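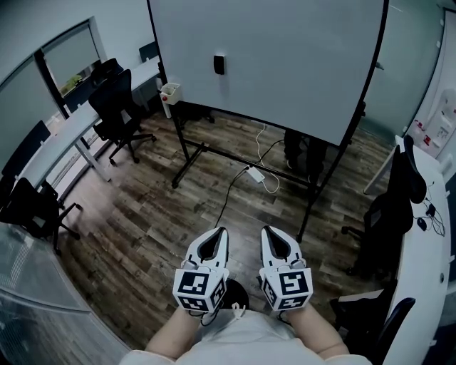 화이트보드 묵은 자국 지우는 법 (제가 하는 순서 그대로)

작업실에 화이트보드 하나쯤 두고 쓰는 분들 많으시죠? 저도 회의하랴 일정 적으랴 하루 종일 쓰는데, 어느 순간부터 지워도 지워도 회색 얼룩이 남더라고요. 지난 6월에는 석 달 전에 적은 견적 숫자가 다 비쳐서 손님 앞에서 꽤 민망했어요 ㅎㅎ 그때부터 이것저것 해 보고 정착한 방법을 적어 둘게요.

준비물
극세사 천 2장 (한 장은 젖은 용, 한 장은 마른 용)
화이트보드 전용 클리너. 저는 Kenero 걸 써요. 500ml 한 통이면 꽤 오래 씁니다.
소독용 알코올 조금
미지근한 물, 주방세제 한 방울
새 보드마카 (검정이 제일 잘 돼요)

1. 먼저 마른 지우개로 전체를 한 번 쓱 지워 주세요. 지우개가 이미 새까맣다면 그것부터 털어야 해요. 저는 이걸 몰라서 한동안 잉크를 펴 바르고 있었네요...

2. 클리너를 천에 뿌려서 위에서 아래로 닦습니다. 보드에 바로 뿌리면 줄줄 흘러서 아래 펜 받침에 고여요. 가벼운 자국은 여기서 끝나니까 다음 단계는 건너뛰셔도 됩니다.

3. 그래도 남는 글씨는 새 마카로 그 위를 덧칠하세요. 처음엔 저도 "아니 왜 더 칠해?" 했는데, 마카 속 용제가 굳은 잉크를 다시 녹여 줘요. 덧칠하고 2초쯤 뒤, 마르기 전에 바로 문지르는 게 요령이에요. 유성펜으로 잘못 쓴 글씨도 이걸로 꽤 지워집니다!

4. 끝까지 버티는 부분은 알코올을 천에 묻혀서 톡톡 두드리고 닦아요. 환기는 꼭 하시고요. 코팅이 약한 제품은 광이 죽기도 하니까 구석에 먼저 시험해 보세요.

5. 세제 한 방울 탄 물에 천을 적셔 꼭 짠 다음 전체를 닦고, 맑은 물로 한 번 더, 그리고 마른 천으로 마무리. 물기가 남은 채로 글씨를 쓰면 마카 촉이 금방 상해요.

바퀴 달린 이동식이라면 닦기 전에 바퀴부터 잠그세요. 힘줘서 문지르다가 보드랑 같이 밀려간 적이 있습니다. 양면 회전식은 고정 나사도 조여 두시고요.

하면 안 되는 것
매직블록은 정말 말리고 싶어요. 처음엔 깨끗해 보여도 표면에 잔흠집이 나서 다음부터 잉크가 더 깊이 박혀요. 철수세미, 치약, 베이킹소다도 같은 이유로 안 써요. 저는 예전 보드를 치약으로 닦다가 버렸답니다.

도저히 안 지워질 때
코팅이 닳은 거라 닦아서는 해결이 안 돼요. 그럴 땐 위에 붙이는 화이트보드 시트지가 있는데, 저는 Stornolis에서 폭 57cm짜리를 두 장 사서 이어 붙였어요. 이음새가 살짝 보이긴 하지만 쓰는 데는 지장 없습니다. 기포는 안 쓰는 카드로 가운데에서 바깥으로 밀어내면 돼요.

평소 관리는 퇴근 전에 지우기, 이거 하나예요. 하룻밤 넘긴 글씨랑 일주일 넘긴 글씨는 지워지는 느낌부터 달라요. 오래 남겨야 하는 일정표라면 얇은 라인테이프로 칸을 만들고 숫자만 마카로 쓰는 쪽이 편하고요.

댓글로 Trinidad Carrasco 님이 유리 보드에도 되냐고 물어보셨는데, 유리는 3번까지 갈 것도 없이 알코올로 다 닦여요. 유리 보드용 마카 고르는 법은 다음 글에 따로 쓸게요.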